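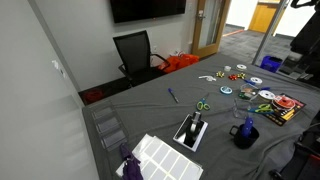 Home Animals Space Machines Make It Ask Ung Grown-Ups

How Do You Look After a Robot Arm?

If you have ever had a hamster, or a bicycle, or a little brother, you already know that some things need looking after every single day and other things only need it once in a while. A robot arm is a bit of both. There is one at the Hovo workshop in Bisovthorpe, and its name is Galladix (it is a very grand name for something that spends its days reaching for markers and bows), and this page is all about how people get it ready in the morning and keep it well.

First, what is it for?

Galladix is learning to tidy up and help at a gift-wrapping table. Picking up a bow sounds easy, doesn't it? You do it without thinking! But your fingers are soft and bendy and full of feeling, and a robot's are hard, so it has to practice with ribbon spools and tape and pens again and again. A bow squashes. A marker rolls. A pair of scissors is all holes and corners. Each one has to be held in its own way.

Start with the table

Before anybody wakes the robot up, they get the table ready. A big gray cloth goes over the top and somebody smooths it with their hands, starting in the middle and working out to the sides. A few gentle wrinkles are fine, but a big fold can hide a small thing like a pen cap, and it can also catch the tip of a robot finger. If you have ever tried to run a toy car across a rumpled bedspread, you know just how annoying that is.

Then out come the things to practice with. They get spread around the table, with some close to the arm and some far away, and they don't go back in the same places each time. If the red bow always sat in the same spot, the robot might only learn that one spot!

Now the gripper

The gripper is the robot's hand, and it is the part that needs the most care. Galladix has two black fingers, and they open and close a bit like kitchen tongs. There is also a small camera down near the wrist. Think about how odd that would be, having an eye next to your hand! It means that when the hand goes down toward the table, the robot gets a very close look at whatever is lying there.
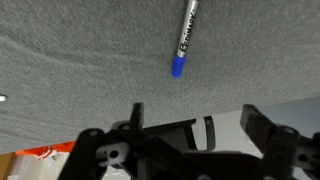 With a view as near as that, you can see the fuzz on the cloth, and the fuzz can be trouble. Little bits of it float up and stick to the camera's lens, or they creep into the joints of the fingers. So every morning the lens gets a wipe with a soft, dry cloth, the same sort you would use for eyeglasses. The fingers are wiped too, and then somebody looks carefully at each joint and each screw. A loose screw can make a finger wobble, and a wobbly finger drops things.

The gripper opens and shuts 2000 times between big checkups. The workshop keeps a notebook for this, and when I was writing this page the latest line said 739, so there was plenty of time to go.

Checking the cables

A robot arm bends at its joints, just as you bend at your shoulder and elbow, and its cables have to bend along with it. If a cable is too tight, it tugs. If it is too floppy, it might snag on something. The person doing the check moves the arm slowly from one side to the other, watching the cables the whole way, and looks for any place where the outside has rubbed thin. (Please remember that plugs and cables are a job for grown-ups, even when the robot is switched off.)

The first stretch of the day

Last of all, the arm gets to warm up. It reaches out over the table, goes up, comes down, and opens its fingers with nothing in them. The warm-up takes 133 seconds, and everyone stands back while it happens. After that it tries one easy thing, and very often that's a marker, which is a nice plain shape to begin with.
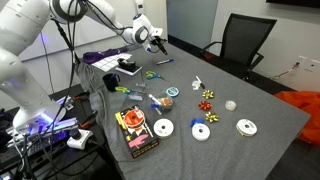
When something goes wrong

Sometimes the robot reaches for a pen and closes its fingers on thin air, just beside it. Usually it isn't broken at all! The camera may have been nudged a tiny bit, so that the pen isn't quite where the robot thinks it is. To put this right, people show it a card with 66 printed squares. The robot looks at the card from high up, from low down and from both sides, and works out where its camera is pointing.

If that doesn't help, they switch the arm off, wait for it to be quite still, and take the fingers off to clean underneath. It's a fiddly job with very small screws, so they put the screws in a dish.

Try it yourself

Find a pair of kitchen tongs and lay a dish towel on a table. Put out a marker, a gift bow and a roll of tape. Now pick up each one using only the tongs, and then try again with one eye closed. Which was hardest? Do you pick up the bow by its loops or by its edge?

More from Machines
How Does an Elevator Know Where to Stop?
Why Do Trains Have Such Heavy Wheels?
Ask Ung: Do Robots Get Tired?
Make a Cardboard Hand With String Fingers
What's Inside a Washing Machine?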